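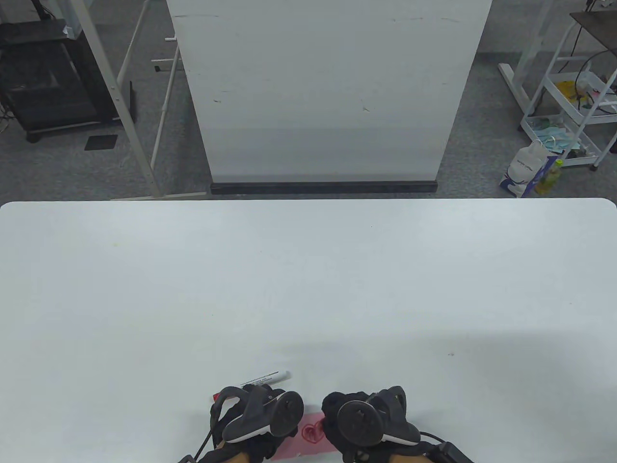 Heart outline in red on pink paper, marker task, large white table.

Pumside craft handling study
Progress report to the Gallagher fund, October
Prepared by the study office, Pumside

1. Scope of this report

This report covers the marker and paper part of the study. The scissors and folding parts are reported separately. Spending is within the agreed budget and no change to the grant terms is requested.

The purpose of this part is to record how people handle ordinary drawing materials at a table: picking up a marker, taking the cap off, drawing a simple shape on loose paper, putting the cap back and setting the marker down. The shape used throughout is a heart. It was chosen in place of the star used in the trial period, which took too long to draw and led to a high number of abandoned sheets.

2. Work completed

The target for the period was 400 sessions across all parts of the study. Of these, 300 were assigned to markers and paper, and all 300 have been run. The remaining 100 belong to the folding part and have been moved to the next period by agreement with Jekmont, who supply the paper.

Each session was checked on the same day. A session is accepted if the shape is closed, the cap is back on the marker and the paper is still on the table. The acceptance rate was 97 per cent. Most of the rejected sessions failed on the cap.

3. Materials

Paper is pink, single sheets, not fixed to the table. Fixing with tape was tried and dropped. A loose sheet turns under the hand while the line is being drawn, and the way people steady it is part of what the study is meant to record.

Markers are red. Two body types are in use, one with a red barrel and one with a white barrel. The difference matters for the cap step: gloved hands grip both types well enough, but the pull needed to free the cap varies from marker to marker, and a cap that comes away suddenly tends to end up on the table or under the hand.

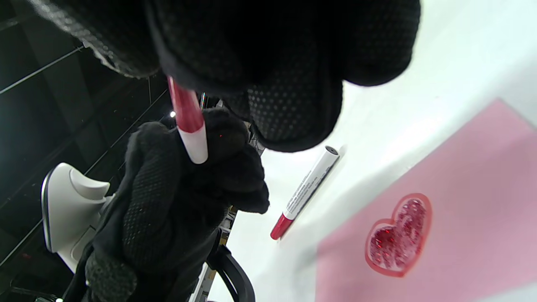

Glitter hearts were added to the paper stock part way through the period. Glitter sheds on to gloves and on to the table, so these sheets are now stored flat in their own folder and the table is wiped after each one. Wiping adds time between sessions and has been allowed for in the revised timetable.

4. Table and room

The white table has been kept. It shows stray ink quickly, which helps with cleaning, but strong light on the surface makes pale marks hard to see at checking. A matt cover from Clarketico has been priced and is not recommended at present. Marks that do not come off with a dry cloth are left until the end of the day and treated with spirit.

5. Problems

Markers dry out faster than planned when left uncapped between attempts. The instruction sheet now asks for the cap to go back on before the paper is moved.

Several early outlines were drawn with repeated short strokes and could not easily be judged as closed. The checking note has been reworded: an outline counts as closed if no gap is visible at arm's length.

6. Next period

Complete the 100 folding sessions.
Repeat the rejected marker sessions using new markers.
Agree a reorder quantity for pink paper with Jekmont.
Send the revised instruction sheet to Gallagher for comment.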